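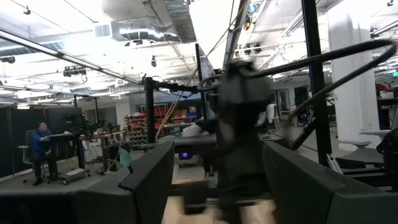 Le relevé de mars donnait 41 millimètres. Ottavio Palumbo le recopia au crayon dans la colonne de gauche, puis descendit à la cave avec la jauge Bovex et la lampe.

La fissure partait du linteau et suivait les joints jusqu'au sol. Trois témoins en plâtre avaient été posés par le cabinet Reltier. Deux étaient rompus. Il nota l'heure, l'hygrométrie, la position du curseur, et mesura une première fois à hauteur d'épaule.

46.

Il nettoya les becs de la jauge et recommença. 46. Il inscrivit le chiffre sans le souligner -- le formulaire ne prévoyait pas de soulignement.

Debora Lo Presti attendait en haut de l'escalier, un trousseau à la main. Elle habitait l'immeuble Grasso depuis l'enfance et n'avait jamais loué qu'au rez-de-chaussée.

-- Alors ?

-- Progression. Je transmets à Bortolotti.

-- Et lui, il transmet à qui ?

Palumbo consulta la page de garde du dossier. La ligne « destinataire final » portait le nom de Gerardo Greco, service de Tutmont, avec un numéro de poste barré.

-- À M. Greco.

-- Gerardo est mort l'hiver dernier. Je suis allée à l'enterrement.

Il chercha la rubrique correspondante. Il existait une case pour les changements d'adresse, une autre pour les absences de longue durée. Il cocha la seconde, data la feuille du 2018-06-25 et la lui tendit pour signature.

Elle signa contre le mur. Un peu de plâtre tomba sur le papier. Il souffla dessus, referma le dossier et redescendit mesurer une troisième fois.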